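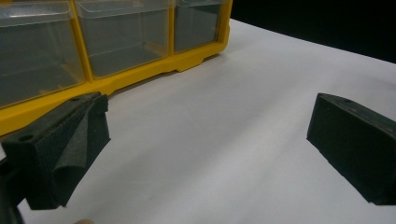

3.2 Where small things end up

I went into this part of the study thinking people would sort by type: screws with screws, buttons with buttons, and so on. Some did! But most of our 41 households sorted by how often they reached for a thing, and they got pretty heated when I asked why the batteries lived with the birthday candles.

We gave everyone a small drawer organizer with see-through drawers and 20 days to fill it however they liked (no labels, no instructions, and I bit my tongue a lot). Julián Esteban did the home visits in Dranero and I did the ones in Soler. Between us we logged 1444 items, and yes, I typed in every last paper clip myself.

Figure 3. A drawer unit of the clear-front kind, yellow housing, two drawers plainly empty.

What surprised me most was how little the clear fronts seemed to matter. I had guessed that seeing the contents would cut down on opening the wrong drawer, which is what Issahaku found with jars, but our people went by position. "Left one's for sewing," a woman in Soler told me, without looking up. When we swapped two drawers at the second visit, 70 percent of first reaches still went to the old spot (see Table 4 for the split by age).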